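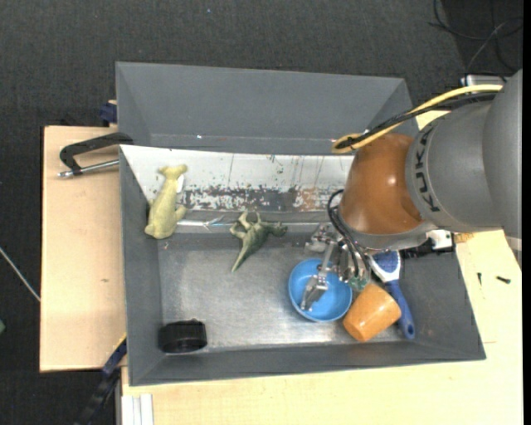
Brasis Sloping-Sided Bin, grey
Item no. 3482
Sold by Mokow, sent out from our Dutgate store

The maker calls this "the last bin you will ever need". We doubt that, and we stock it anyway, so here is what we think you are buying.

It is a large rectangular bin with sides that slope. The slope makes it easier to get your hand down to the bottom, and it also means you lose floor space compared with a straight-sided bin of the same width at the top. Brasis does not mention this in its leaflet. Measure the floor if you have something flat to store.

What it suits: odd-shaped household bits that never stack. A bowl, a cup, a brush and a toy dinosaur can all go in together, and you can see each of them from above. Pile it to the brim and it is as bad as any other deep box — the thing you want will be underneath.

The floor scuffs. The leaflet says "wipe-clean", and it does wipe clean, but marks from use stay where they are. If you want it to look new in July, buy it in July.

There are no dividers. Parri makes a set of 4 that is sold as fitting "most bins". We tried them in this one and they leaned, so we do not sell the two together.

No lid either. We have asked twice.

Colour: grey only
Sold: singly, or in packs of 5
Pack saving: 20 pence a bin, so don't buy five for the saving
Delivery: flat rate, one parcel per bin
Returns: unused bins only, and we do look at the floor

Questions about stock go to the Dutgate counter, open until 4 pm. They can't tell you whether it will fit your cupboard.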